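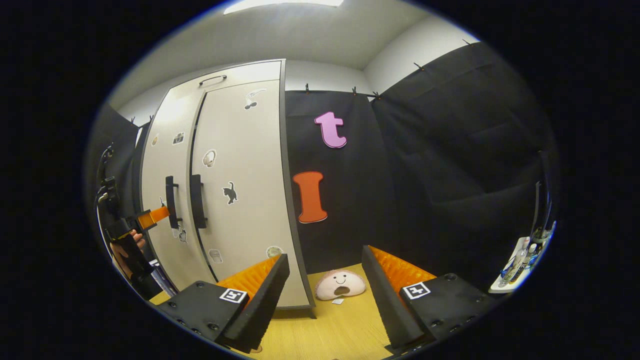 Wirwood Storage Corner: Gallery

The storage corner at Wirwood was refitted in April. It covers one white cabinet, the floor next to it, and the fabric on the walls. Item numbers refer to the Omlow parts list.

Cabinet, item 1554. White doors in a dark gray frame. Two vertical black bar handles at mid-height, plus a curved black handle near the top. The base is supported by a dark metal foot, rated for 200 pounds.

Door stickers. Black cat silhouette on the right door at mid-height, bird-like shape with a black outline near the top. The stickers stay on. Clean around them with a damp cloth and no solvent.

Wall covering, item 1734. Black fabric, supplied by Cloutier. Vacuum with a soft brush on low suction.

Floor. Light honey-colored wood, finished with Dorkex matte sealer. Do not drag the cabinet across it.

Plush toy, item 935. Dome shape, pale pink and white, dot eyes, open mouth. Surface wash only. Storage place is the lower shelf, left side.

Card. Small, white, kept with the toy. Replace if bent.

Parts list last revised in April.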